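Matte black taps on a white double vanity – how do I stop them going spotty? 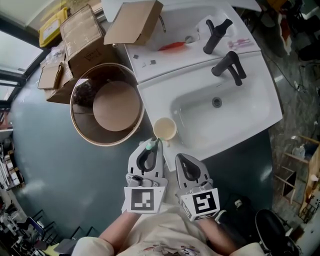

We've finally got the double vanity in and I'm trying to work out a cleaning routine before I wreck it. I went with the Dotmont top in white, $1870 before the plumber, and I'm still getting used to having two basins after years of one tiny one. The sinks are fine, a wipe and they're done. It's the taps I'm worried about. Both are matte black, and I've read so many different things about what you can and can't put on that colour. We're on bore water out here so everything gets a white crust sooner or later (the kettle is a horror). My old chrome ones I just hit with vinegar and a scourer, but I gather that's a no-no now?

Second thing, how do you keep the bench clear? There's still a cardboard box flap leaning over one corner, a little beige cup on the edge, and odds and ends up near the far basin that have no home. No drawers on our side of the room yet – they're on back order from Jareo. Any ideas that don't cost a fortune would be great, I've got $549 left in the whole bathroom budget and I still need a mirror.

Posted by borewaterblues

tapsandtiles
Please don't use the scourer! Matte black is usually a coating and once it's scratched or gone shiny in patches you can't bring the colour back. I've had mine four years, also on hard water, and all I do is warm water with a drop of dish soap on a microfibre cloth, then dry it straight away with a second cloth. The drying is the bit that matters. I keep an old face washer hanging right beside the basin and whoever brushes their teeth last at night gives both taps a quick wipe. Takes 15 seconds.

If you already have crust around the base, check the care sheet before you try vinegar. Mine allows it very weak, on a damp cloth for a minute and then rinsed well, but my sister's set says no vinegar at all and hers is a different make. Skip anything with bleach, and don't use the cream cleaner from the sinks either – it's gritty and it always ends up on the tap when you're scrubbing near the back.

For the bench, one tray per person. Anything that doesn't fit on your tray goes in the cupboard or the bin. Mine came from the op shop.

mudroom2953
get a water softener. we put a Pradik one in last June and no more crust on anything, kettle included. not cheap but neither are new taps

lino_and_lace
Agree with the tray idea, but I'd get the cardboard out first. We left our boxes in the bathroom for weeks after the reno and they went soft and smelly from the steam, and by then I'd lost the warranty slip that was in one of them. Go through each box, keep the paperwork and any spare washers in a zip bag, flatten the rest.

Also, measure for the mirror with the taps running and someone standing at each basin. Ours is a Mathur, lovely thing, but I hung it too low and the bottom edge is always covered in splashes. I'd go up a good hand's width if I did it again.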